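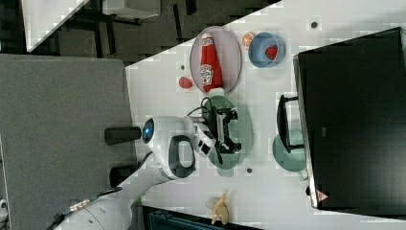
A green plate, a ketchup bottle and a toy tomato on the white table.

The open day at the Rondedcombe yard started at nine, and by half past the car park was full. I came to see the Kondodon, a 30 metre motor yacht in for her second refit, but visitors are taken round the sheds first.

The joinery shop was the busiest. Two cabins' worth of new panelling was laid out on trestles, waiting for varnish, and the foreman let us handle the offcuts. The yard has moved away from high gloss for guest cabins. Owners want satin now, he said, and it is easier to repair after a charter season. 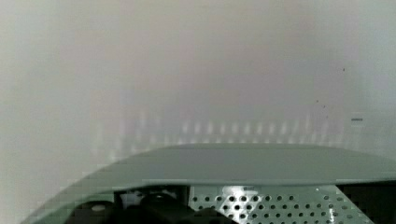
From there a covered walkway leads to the main hall, where the Kondodon sits on blocks with her rudders off. She has 2883 hours on the engines, which is low for a charter boat of her age. The yard is leaving them in and replacing the generators, which were noisy in the aft cabins. We went aboard in small groups, in overshoes. The saloon was bare to the frames on the port side, so you could see the new insulation going in. The galley is being moved down a deck to make room for a bigger dining area - a sensible change, as the old one had the crew carrying plates past the guests.

The Vaughan, a smaller sailing yacht, was tied up outside. Her teak deck is 75 per cent relaid and the bow section was roped off.
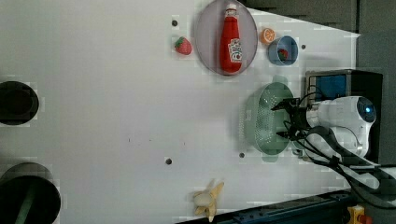 Getting there and practical points

Entry was free, but the tour of the Kondodon had to be booked at the gate. Flat shoes are needed on the ladders. The Dusen ferry stops at the yard pontoon and the last boat back leaves at 5.15 pm. Lunch was soup and rolls in the canteen. The next open day is planned for September.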